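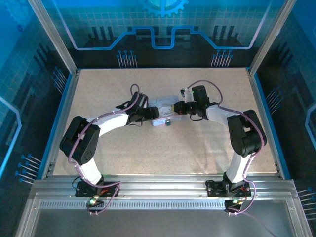 Greston Hockey Club start the new season at home to Drekby on Saturday, and for the first time in six years they will do it with a new head coach. Ashraf Shawky played left half for the club before a knee injury moved him to the sideline, and he spent the last 3 seasons in charge of the second team. We spoke to him at the clubhouse on Tuesday, September 1, 2026, an hour before training.

He says the job came up sooner than he expected. "I figured I had another year with the seconds. Then the club called in May and asked if I wanted it, and I said yes on the phone. I didn't ask about the budget or anything. I probably should have."

Last season the first team finished eighth out of 12, safe with two games left but never close to the top half. They lost 10 games, and 6 of those were by a single goal. Shawky has watched all of them again over the summer.

"People look at the table and think we were bad," he said. "We were in most of those games with ten minutes left. Against Bastos away we were a goal up with the clock running down and gave away two penalty corners in a row, both from tackles we didn't need to make. They scored from both. Same thing at home to Drinside, except that one was a long ball and two of our guys went for the same man."

Penalty corners have taken up a lot of his preseason. Greston scored from very few of their own last year, and Shawky thinks the routine had gotten too complicated.

"We had five or six variations and the players couldn't always remember which one had been called. Now we have two. The injector puts it out, the stopper traps it clean, and we hit it. If the trap is bad there's one option to the left and that's all."

Defending them is harder, he says, and he has changed the first runner. He would not say who has the job now. "Drekby can find out on Saturday."

The squad is smaller than last year's. Two forwards have moved away for work, and the backup goalkeeper has stopped playing. Four players have come up from Shawky's old second team, and he expects at least two of them to start. He was asked whether that might cause trouble with the older players.

"I had that talk with everybody in June. If you train, you get looked at. One of the older guys didn't like it and told me so, and he's been the best player in the building since – so he made his point."

The pitch has been a sore subject for a while. The turf at the far end holds water in the D after heavy rain, and two home games were called off last November. The club raised $2,330 over the summer toward having the drains cleared, and the work was finished in August. Shawky has not seen it tested by a real storm yet.

"It hasn't rained enough to know. I'd like one good soaking on a Wednesday so we can see what it does before a game."

He would not give a target for the season in terms of places. He wants fewer cards, having counted too many spells last year when Greston were down to 10 players for arguing with the umpire. Anyone who picks up a card for talking this season will start the next game on the bench, and he says that includes the captain.

"He knows. He laughed, but he knows."

Greston against Drekby starts at 2:30 p.m. The second team play Bastos seconds on the same pitch at noon.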